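Pre-Session Checklist, Hand-Held Grippers — Home Kits
Urkside Robotics Club, sorting project
Filled in by the project lead, comments as I went

Okay, so this is the long version of the checklist, with my comments left in after every item. The short one is taped inside the lid of the kit case and you should still use that one day to day. I did this pass in May on kit 2, in a bedroom, because that's where most of you are going to be recording your Taltden practice runs anyway (nobody's family wants us on the kitchen table at dinnertime, I get it).

Mark each line OK, FIX or STOP. A STOP means you don't record until it's sorted out, even if you're behind. We have 3,382 good runs in the pile so far and we don't need a bad one that badly!

1. Jaw pads
OK. Both pads on each gripper should sit flat with the ribs facing in. Push on the corners with your thumb and see if anything lifts. Mine were fine on the left unit, and on the right one I had a corner that felt a little soft, so I pressed it back and wrote it in the log. If a pad peels more than a fingernail's width, that's a FIX, and please don't use the superglue from your desk drawer. We have the right tape.

2. Pivot pins
OK. Open and close the jaws ten times, slowly, and listen. A click is fine, a crunch is a STOP. Look at the pins on both sides while you do it — if one is sticking out further than its neighbor, it's working loose.

3. Pinch points
OK, with a grumble. Fingers stay on the handle and out of the links. I know the gap in the arms looks like a great place to rest a fingertip. I have the blood blister to show for it. Long sleeves get pushed up, hoodie strings get tucked in, bracelets come off.

4. Handle and grip
OK. Your whole hand should wrap around without stretching. If you have to reach for it, ask for the smaller handle at the next meeting. We have spares and it takes me five minutes to swap one.

5. Bin
OK. Run a finger around the rim for cracks or sharp bits before anything goes in. It has to sit flat and it can't rock when you bump it. I always set mine down a little farther from me than feels natural, so there's room in front for the stuff waiting to go in.

6. Items for the run
FIX, then OK. Small everyday things are what we want, in different shapes: bottles, tubes, a jar, a little box. Caps on tight, please check every single one, including the ones you're sure about. I found a cap that was only half turned and that would have been a very sticky evening. Nothing over 900 grams, and nothing you'd be sad to lose.

7. Glass
OK, but read this one twice. Glass is allowed if it's thick and has no chips. Hold it low over the bin, right above the edge, and bring it down before you open the jaws. The ribbed pads hold round glass better than I expected, though I still wouldn't lift it any higher than you need to. While one hand is moving glass, the other gripper can be in the bin, but keep it over on its own side. 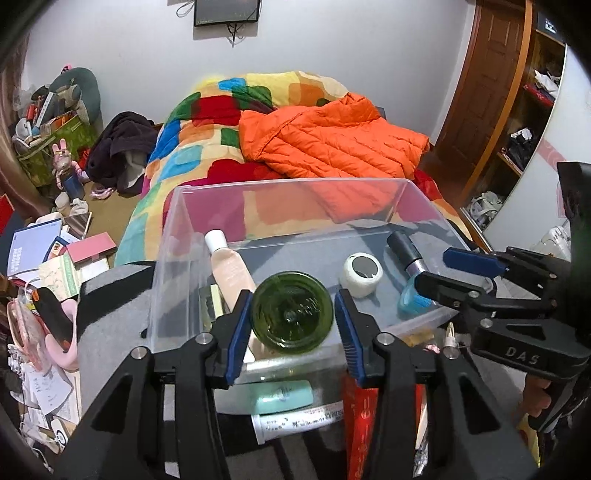
8. Loose wrappers and packaging
FIX. Clear wrap is sneaky. It gets caught between the arms and then you're tugging at it with the jaws half closed. Pick up any scraps before you start and put them in the trash, all the way in the trash, please.

9. Cables and walkways
OK. Anything dangling near where your elbows go gets moved or clipped up. Check behind you too. I've backed into my own chair more times than I'm going to write on an official form.

10. Room around you
OK-ish. It doesn't have to be tidy! Real rooms are the whole point of the project, so leave the blanket and the books and the pile of laundry where they are. You just need enough clear floor to kneel or sit without something rolling under you.

11. Breaks
OK. Stop after 40 minutes, put both grippers down and shake out your hands. If your thumb is sore the next morning, skip a day and tell me, and I'll move your runs to someone else.

12. Log sheet
OK. Kit number, start time, anything marked FIX, and what you did to fix it. "Seemed fine" doesn't count as an entry (you know who you are).

Result for kit 2: passed, with a new pad for the right gripper on the order list. Next kit due is the one in the Figueiredo case, and whoever has it, please bring it in with the charger this time.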